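プラークコムの「石の花嫁」伝承、異文の整理

2018年7月29日

プラークコム(Plarkcombe)の丘にある立石群については、花嫁の行列が石に変えられたという話がよく知られている。手元の異文を比較したので、結果を書いておく。

1. 資料

使ったのは6種類の異文である。うち4種はマディコ(Madico)文庫の筆写本に含まれ、残る2種はIqra Usmani氏が現地で採録した口承の書き起こしによる。筆写本は全78葉で、後半に水濡れによる欠損がある。第61葉から先は判読できない行が多く、比較の対象から外した。

カードは異文ごとに色を分け、モチーフ単位で切り出した。固有名詞の表記は写本のままとし、統一していない。 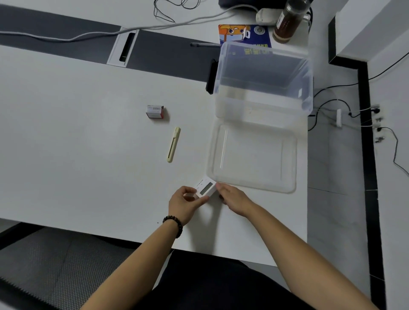
2. 筋の共通部分

どの異文でも、婚礼の行列は日没前に丘を越えなければならない。先頭に笛吹きがいて、途中で老人に呼び止められる。老人は水を求め、花嫁の父がこれを断る。日が沈み、行列は石になる。

石化の原因は二系統に分かれる。A系統(4種)では水を断ったことへの罰とされる。B系統(2種)では老人は警告者にすぎず、日没の禁忌を破ったことが直接の原因になる。口承の2種はともにA系統に属する。

老人の名は写本ではフォヴィク(Fovik)、口承ではただ「丘の人」と呼ばれる。フォヴィクは同じ写本の別の話にも井戸の番人として出てくるので、水の要求はもともとそちらに付随していた可能性がある。そうであればB系統のほうが古い形を残していることになるが、写本の成立順が確定していない段階では仮説にとどまる。

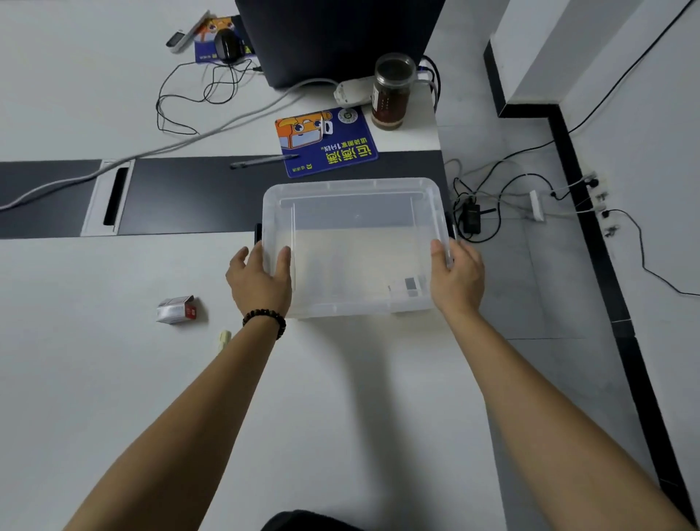
B系統の第二の写本には、石になった笛吹きが年に一度、8月の満月の夜に一節だけ吹くという結びがある。A系統にこの結びはない。似た結びはニクザド(Nikzad)谷の羊飼いの話にも見られ、後から接続された部分と考えるのが無難だろう。語彙も本文とやや異なり、「笛」に当たる語が本文では単数、結びでは複数になっている。

3. 数の扱い

行列の人数は異文によって大きく違う。A系統の写本は300人、B系統の第一の写本は3000人とする。後者は誇張とみるより、桁を示す記号の読み違いを疑いたい。該当箇所は行末にあり、次行の頭に続く装飾線が数字の一部に見える。口承では人数が示されず、「村じゅう」とだけ語られる。

石の数が数えるたびに変わるという付属の話もあるが、口承の一方にしか現れない。各地の立石に広く見られる型なので、系統の判定には使わなかった。

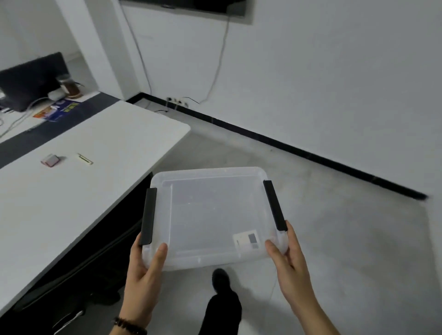
半透明の収納ボックス。左右に黒い留め具が付く。

4. 未解決の点

花嫁の名前が分からない。A系統の写本の一つに人名らしい語があるものの、「白い」を意味する形容詞とも読める。前後の語順からは決められなかった。

花婿の不在も気になっている。行列が花婿の家へ向かうのか、そこから戻るのか、どの異文も明記していない。Usmani氏の書き起こしには「向こうの谷で火を焚いて待っていた」という句があり、主語が省略されている。これを花婿と取れば行きの行列になる。録音に当たって、直前の聞き取れない部分を確認する予定でいる。

異文対照表は未校正のため、まだ公開しない。A系統の写本間の異同は、綴りの差を除いた上で別の記事にまとめる。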